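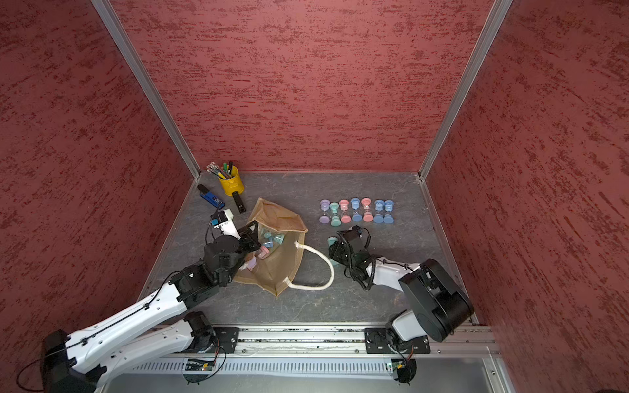
Lundi, poste de téléopération, 09/02/2026. Consigne : ranger les sabliers dans le sac.

1/ J'ai fait de longues études d'ingénieure. Ma mère me demande ce que je fais cette semaine. Je mets des sabliers pastel dans un sac en papier, maman. À distance. Avec deux bras.

2/ Le projet s'appelle Lunum. Objectif : 2 000 démonstrations propres avant qu'on lance l'entraînement. On en est à 1 959. J'ai donc passé l'équivalent d'une petite carrière à faire semblant d'avoir des pinces.

3/ Le bras gauche va dans le sac, le droit apporte les sabliers. Sur le papier c'est limpide. En vrai, ma main gauche s'ennuie et commence à imiter la droite, et on jette l'épisode.

4/ Le sac est le vrai patron. Un sablier, c'est rigide, ça se pince, ça se tient à peu près bien. Un sac en papier ouvert à plat a des opinions. Et une anse en corde.

5/ L'anse. Parlons de l'anse. Galier, qui relit les épisodes, a une étiquette rien que pour elle : « corde ». Je détiens le record de l'équipe.

6/ Règle maison : pas d'hésitation. Si je m'arrête pour réfléchir, le robot apprend à s'arrêter pour réfléchir. Il va donc hériter de mon assurance, entièrement feinte.

7/ Coelho soutient qu'il faut garder quelques ratés rattrapés, pour que le modèle sache se corriger. J'ai proposé les miens. Il a dit « jusqu'à 300 ». J'ai trouvé ça précis et un peu blessant.

8/ Oui, il y a un pot à crayons dans le fond. Non, ce n'est pas la tâche. Merci aux trois personnes qui m'ont déjà écrit.

9/ Hier soir, chez moi, j'ai attrapé la salière par le côté, poignet bien aligné, et je l'ai posée très lentement. Personne à table n'a rien dit.

10/ Encore 32 épisodes à faire avant de rendre le poste à Prukier. Je reprends.

Chaimae Saber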